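How a Robot Arm Learns Where Things Are

If you put a cup on a table and close your eyes, you can probably still pick it up. You remember where it was. Now ask a friend to move the cup while your eyes are shut. You will reach out and grab air.

A robot arm has the same problem. It can move to the same spot again and again without getting tired or bored. But if the thing it wants is not in that spot, the arm has no idea. It closes its fingers on nothing and carries the nothing away.

This page is about how people fix that. It follows a project at Sullow, a shared workshop in Trarnthorpe. A shared workshop is a place where people pay a little each month to use tools that cost too much to keep at home. Sullow has saws, sewing machines, 3D printers and, in the back, a long black table for robot projects.

The project is called Drerus. Its job is simple to say: pick up a block, and put it in the right place. Doing it took the builders 14 weeks.

Joints and fingers

A robot arm is a chain of stiff parts joined together. Each joint has a motor inside it. Your own arm has a shoulder, an elbow and a wrist, and the robot has joints that do the same sort of work. When all the motors turn the right amount, the end of the arm gets to where it should be.

At the end of the arm is a gripper. Many grippers have only two fingers. They don't bend like yours. They slide toward each other until they squeeze whatever is between them, and then they hold on.

Two fingers are enough for a block. They would be bad at tying a shoe.

The tips of the fingers often have pads on them. Bare metal is slippery, and a pad gives a better grip. Try picking up a marble with two metal spoons, then put a rubber band around each spoon and try again. You will feel the difference.

Markers

Look at a printed barcode on a cereal box. You can't read it, but the machine at the store can. The black and white parts are a kind of writing made for machines.

Robot builders use something like it, called a fiducial marker. That is a hard word, so say it slowly: fih-DOO-shul. It is a square pattern in black and white. Each pattern can stand for a different number. You stick one on a thing, and a camera looks for it.

A marker tells the computer two things. The first is which thing it is looking at. If marker 5 is on a block, then whenever the camera finds marker 5, the computer knows it has found that block.

The second is where the thing is and which way it is turned. Here is how that works. Take a square piece of paper and hold it flat in front of your face. It looks like a square. Now tilt it away from you. The far side looks shorter than the near side, and the square seems to be squashed. The more you tilt it, the more squashed it looks. The computer knows the marker is really a square, and it knows how big it is. So it can use the squashed shape to work out the tilt, and it can use the size to work out how far away it is.

A block can have markers on more than one side. If one side is turned away from the camera, another side may still be showing.

Cameras that measure distance

An ordinary camera makes a flat picture. It can show you a block, but it doesn't measure how far away the block is. A depth camera does. It gives the computer a distance for each spot it can see.

Some depth cameras have two lenses set apart from each other, like your eyes. Hold one finger up in front of your nose. Close your left eye, then open it and close your right. Your finger seems to jump from side to side. Now hold the finger far away and do it again. It jumps less. A computer can turn the size of that jump into a distance.

The camera has to stay still. Benedikt Lammers, who set up the table at Sullow, found this out when he bumped the stand with his elbow. After that, the arm missed every block by the same small amount. He had to measure everything again and tighten all the clamps. Now there is tape on the floor, and people who are only watching stand behind it.

Putting it together

So the job goes like this. The camera looks at the table. The computer finds the markers and works out where the blocks are. It plans a path for the arm. The arm moves, the fingers close, and the arm lifts.

Then it has to put the block down. That can be the harder part. When you place a toy on a shelf, you feel it touch and you let go. A robot that lets go too soon drops the block. One that lets go too late pushes it down hard and can bend something.
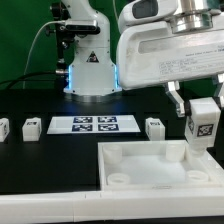 The gripper holds a block with markers on it over the white tray. The board next to the tray has markers of its own.

Markers on a board are useful because the board doesn't need to be picked up. It can lie still and work like the corner of a map. If the computer knows where the board is, it can measure everything else from there.

On the first day of testing, Drerus tried to move a block 98 times. It did it properly 43 times. Most of the misses happened when a lamp made a shiny spot on a marker, and the camera couldn't read the pattern. The builders moved the lamp and printed new markers on dull paper. They wrote each change in a notebook, so that they would know which one had helped.

Try it yourself

You can be the robot. You need a friend, a cup, a small box and a scarf.

Tie the scarf over your eyes. You are the arm. Your friend is the camera. Your friend puts the box somewhere on the table and the cup somewhere else. You have to put the box on top of the cup.

Your friend may only use these words: left, right, forward, back, up, down, open, close. You may only use two fingers.

Next, play it again, but let your friend add a number of inches, such as "left 5." See if it goes faster. Then swap places.

Words to know

Gripper: the part at the end of a robot arm that holds things.

Joint: a place where two parts of the arm meet and can turn.

Depth camera: a camera that measures how far away things are.

Fiducial marker: a black and white pattern that a computer can find and read.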